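Polham Allotment Association
Minutes of the general meeting, August 2022
Chair and minutes: Bello Ogbonna

1. Minutes of the last meeting
Agreed, though two members doubt that anyone ever promised to fix the gate.

2. Water
Stotetti have quoted for a new pipe to the lower plots. The quote says the work will "improve flow". The chair asked by how much and got a brochure. No decision until there is a figure in writing.

3. Compost delivery
Vasumside want us to sign for four loads up front. Last year's second load was mostly twigs. Agreed to order two and look at them before paying for more.

4. Rents
A rise of five dollars a plot was proposed. Several members asked what the last rise was spent on. The answer given was "general upkeep" – not accepted. Back on the agenda in December with the receipts.

5. Seating by the shed
It was suggested we buy benches. A slatted bamboo one was the favorite on looks. The chair doubts that bamboo will last a winter outdoors, whatever the seller says.

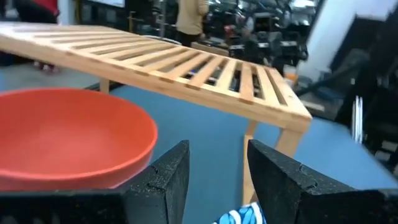 Page last changed: 2 weeks after the meeting, item 6 corrected

Left open until someone finds out what a bench costs with delivery.

6. Onyeka path
The claim that the path floods "every year" was questioned. Over half of those present had never seen it under water. Plot holders at that end will keep a note of it and report back.

7. Any other business
None that could be settled tonight. Meeting closed.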